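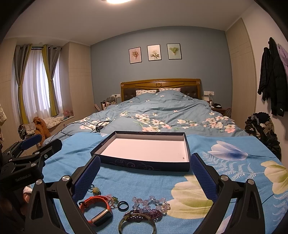
Liltine bed linen, printed cotton

Article 2393
Sold by Merkow Home Textiles

Short description

Liltine is our line of printed cotton bed linen for daily use. It is a plain weave of medium weight, washed once at the mill, so the cloth is already soft on the first night. We keep the line in stock the whole year, and single pieces can be ordered separately. If you lose one pillowcase in the laundry you do not have to buy a full set again.

What you can order

Flat sheet, single
Flat sheet, double
Fitted sheet, single, for mattress height up to 12 inches
Fitted sheet, double, same height
Duvet cover, single, button closing
Duvet cover, double, button closing
Pillowcase, standard, with inside flap
Pillowcase, square, with inside flap

Dark prints and light prints have the same price. Please mention the article number and the name of the print when you order by telephone, as several prints have names that sound similar.

The cloth

Composition: 100% cotton
Thread count: 300
Weave: plain
Printing: reactive dye, one side
Hem on flat sheets: double fold, wider at the head end
Sewing thread: polyester core with cotton cover

We are often asked why we do not offer a higher thread count. We had a finer cloth in the collection before, and we took it out. Customers liked to touch it in the store, but in guesthouses it was worn thin at the shoulder place after two seasons. The present cloth is a bit drier in the hand and it holds much longer. For people who feel warm at night it is also the better choice, as air passes through it more easily than through satin.

The dye goes into the fiber and does not lie on top of it. You can feel this when you pass your hand over the print: the colored parts and the white parts feel the same. The reverse side of the cloth is paler. On a flat sheet that you fold back over the blanket, the paler side will be visible, unless you lay the sheet with the print facing down. Many hotels do it in this way and we recommend it also at home.

Choosing the size

Measure the mattress and not the bed frame. Take the height at the corner, with the topper on it if you use one. For a flat sheet, add two times the height to the width, and then again enough cloth to tuck under on both sides, a hand and a half for each side is comfortable. If you are between two sizes, take the larger one.

The sizes in our table are given after washing. The cloth can still shrink a little in the first two washes at home, mostly in the length, and we have cut it with this in mind. A new sheet can therefore seem too long when you open the package. Please wash it before you decide to send it back.

Fitted sheets have elastic all around and not only at the corners. For mattresses that are higher than the limit given above, we can sew the sheet to measure. This work is done by the Verschueren workshop and takes 6 weeks. Sheets made to measure cannot be exchanged.

Washing and drying

Wash before first use, separately, at 40 °C (104 °F).
After this, 60 °C (140 °F) is permitted for all prints.
Use a detergent for colors. Powders for white laundry contain bleach and will make the print dull.
Close the buttons of the duvet cover and turn it inside out.
Do not fill the drum completely. Large pieces need room to turn.
Tumble dry on medium, and take out while still slightly damp.
Iron on the reverse side, or fold by hand directly from the dryer.

When drying outside, hang the sheets in the shade or with the print to the inside. Strong sun over many summers will fade every dyed cotton, and the fold over the washing line is the first place where you see it.

Stains from coffee or tea should be rinsed with cold water as soon as possible. For body cream and sun oil, put a little dish soap on the spot and leave it for some minutes before washing. We do not advise chlorine on any Liltine article. Damage from chlorine is easy to recognize at our side and is not covered by the warranty.

For guesthouses and holiday rentals

Professional customers can open an account with us. For each bed we advise three sets: one on the bed, one in the wash and one on the shelf. It is good to mark the year of purchase with a small stitch in the hem, so that sheets of the same age stay together. Old and new pieces of the same print differ in color after a time, and on two beds in one room the guest will notice.

Prints stay in the collection for at least four years. When a print will be stopped, account customers receive a letter in April and can place a last order until the end of summer.

Bram Dewulf answers questions about quantities and laundry programs. You can reach him by telephone in the mornings between 9:00 and 12:30, or leave a message with the name of your house and he will call back.

Cloth samples

We send cut samples of all prints without charge, up to five in one envelope. A sample shows the color and the touch of the cloth correctly, but with the large prints it shows only a part of the design. Colors on a screen are never fully exact, so for matching with curtains or wall paint please always ask for a sample first.

Goes well with

Prasen mattress protector, cotton molton, single and double
Prasen pillow protector with zipper
Merkow summer blanket, cotton waffle

Returns

Unwashed pieces in their package can be returned within 30 days. Pieces with a fault in weaving, printing or sewing are replaced also after washing. Please send us a clear photo of the fault together with the label that is sewn in the side seam, as the number on it tells us the production lot.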